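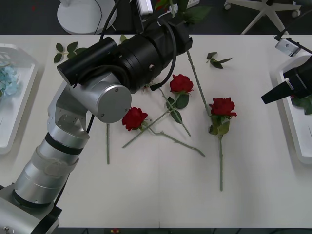 Running the two-arm rose station: operator procedure

Applies to: Nelar packing room, Flonwood site
Replaces: hand-sorting sheet 51
In force from: January 1, 2018

This page covers the sorting of artificial stems on the two-arm station, from loading the table to handing over at the end of a shift. It is written for operators who already sort by hand. The maintenance of the arms and grippers is in the Wunoteck manual and is not repeated.

What changes in the job

Under sheet 51 each packer picked, inspected and laid stems in the tray. With the station, the arms pick and lay. The operator loads the table, watches the picks, clears what the arms leave behind and inspects the filled tray. Inspection stays a manual task and no part of it has been passed to the software.

One operator runs one station. The second packer from the old bench moves to wrapping, and the two change over at each break. Neither post is graded below the old one. In the April trial the hand bench averaged 1242 stems per shift and the station 1610, counting only stems that passed inspection. Operators reported less wrist strain and more tiredness of the eyes, so the change-over should not be skipped when the room is busy.

Before starting

1. Check that both trays are seated and the table is clear of leaves from the previous batch.
2. Press the stop button once and confirm that the panel shows STOPPED. Reset it.
3. Select the stem type on the panel. De Luca roses have their own setting. The general rose setting closes the fingers too far and marks the coating on the stem.
4. Send both arms to the home position.

Loading the table

Open the bag away from the station and shake the stems out first. Lay them in the middle third of the table with the arms stopped. Stems may cross. They must not be wound round each other, and wire ties have to come off before loading. Keep each load small enough that every bloom can be seen from where you stand.

Close the gate and press RUN.

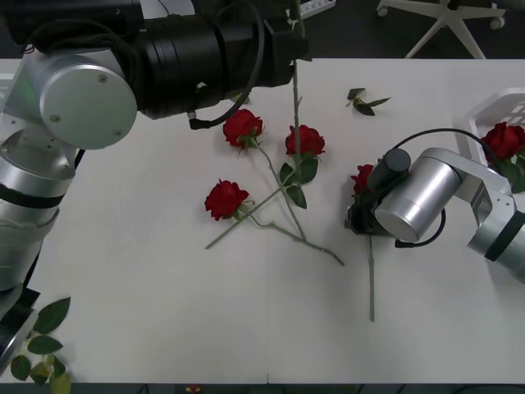
Both grippers holding a stem, with three roses still crossed on the table.

The arms may work at the same time or one after the other. The controller decides the order and it will not look sensible to someone used to the bench. Leave it alone unless a stem is being dragged or a bloom is pressed against the table. In either case press PAUSE, which holds the grip. The stop button is for people at risk and for collisions.

Checking the grip

The wrist view on the panel is the quickest way to judge a pick. Look at it when the arm slows, before the fingers close. On a good approach the stem passes through the gap between the two black fingers and the bloom sits above them, as it does here, with most of the petals well up the picture and only the lower petal partly overlapped by the left-hand finger and a leaf reaching towards the right-hand finger. A leaf that close is acceptable. A leaf between the fingers is a bad pick: press PAUSE, then RETRY. After two retries on the same stem, stop the arms and move the stem by hand. Record it as a manual pick.
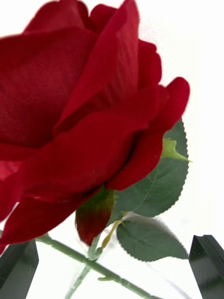
Fabric petals need a closer check than the moulded type, and the wrist view gives part of it without anyone touching the flower. Faults to note are loose threads, glue marks and frayed edges. Compare with the reference card, as some unevenness is within limits. The lower outer petal on this rose has a ragged, slightly wavy edge and a few small pale specks, which should be marked QUERY on the panel and settled at tray inspection under the bench lamp. Do not reject a stem from the screen alone.

Clearing crossed stems
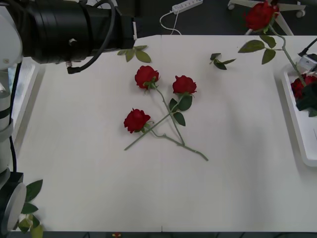
Crossed stems account for most of the pauses on the log. The arms can usually draw out the top stem of a crossing, but they have no means of separating leaves that have caught. Stop the arms before reaching in, then lift the uppermost stem at its lower end and lay it parallel to the next. In a group of three like this one, where the stems form an X below the blooms, check the leafy stem first, then any stem with a side branch. Pick up loose sprigs such as the two at the far side of the table on the same visit and put them in the offcuts box.

Limit each visit to the table to one group. If the same load needs a third visit, clear the table and load it again with fewer stems.

Inspecting the tray

1. Wait for TRAY READY and stop the arms.
2. Check each bloom and stem against the reference card.
3. Settle all QUERY marks.
4. Enter passes, rejects and manual picks separately.

Handing over

Allow 12 minutes. Send both arms home, clear the table and tell the incoming operator which stem setting is in use. Manual picks are used to adjust the settings and are not counted against the operator.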